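Dodura Open Day Episodes: README

Version 1.1, last edited 9 July 2024

Hi, and thanks for downloading! I put this set together after our open day at the Skirton workshop in June, when we let visitors drive the arm for an afternoon and kept the logs. A few people asked if they could have the data afterwards, so I tidied it up and wrote this file to go with it. I'm the only one looking after it, so please be patient with me.

What's in it

There are 430 episodes. Of those, 400 are in the main folder and the rest are in a folder called odd, which I'll get to. Each episode is one attempt at the same job: pick up a small object from the table and put it in the bin. Every episode has the wrist camera video, the joint positions, the gripper opening, and a one-line text file with the instruction that was read out to the visitor (mostly "put it in the bin", though I got bored and changed the wording now and then).

How the day went

We ran the station as a drop-in. You walked up, got a short talk from me on where the stop button was, and then took the controller. Kids were way better at it than the adults! The grown-ups tended to creep toward the object, stop, back off and creep in again, and you can see this in the episode lengths. If you're training on the set you may want to trim the long pauses at the start. I left them in because somebody might want to study how beginners drive, and it's easier for you to cut them than for me to put them back.

Late in the afternoon the overhead lights got switched to a dimmer setting for a talk going on in the next bay. I wrote down which episodes come after the change, and they have lights_low set to true in index.csv. Please don't skip that column, it bit me when I made my first plots.

The arm went home before each new driver, but I didn't always put the object back in the same spot – sometimes the visitor picked the place, sometimes I just dropped it wherever my hand landed. So the start positions are scattered, with more of them near the bin than I'd like.

The odd folder

These are the ones where something went sideways. The controller lost its connection, someone let go halfway through, or (twice, same kid) the bin got pushed across the table on purpose. They're fun to watch. Don't mix them in with the main set unless you mean to.

Splits

I cut the main folder 80 percent for training and 20 percent for testing, by driver, so the same person never shows up in both. The lists are train.txt and test.txt. If you make your own split, please keep drivers together too, or your scores will look better than they should.

Loading

Start with the script called peek.py, which plays one episode and prints the gripper values next to the video. The gripper number goes from 0 (closed) to 1000 (fully open). Joint angles are in radians. Times are in seconds from the first video frame, and the joint log starts a hair earlier, so you'll find a few negative values. Those are fine.

Known problems

Episode names skip some numbers where I deleted test runs. The success column was filled in by me, by hand, that same evening, so I may have gotten a few wrong – send me a note if you spot one and I'll fix it in the next version. There's no sound in any of the files.

Using it

Free for teaching and research. If you write something up, call it the Dodura Open Day set and mention Skirton, the people there were very kind about the mess. I'm hoping to run the station again at the Lakimberg fair with two objects on the table, and if that works out the new episodes will get their own folder.

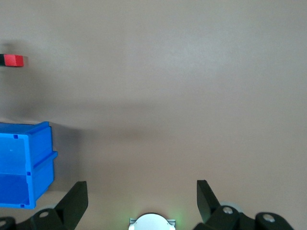

Wrist camera view, gripper fully open, with the blue bin at left.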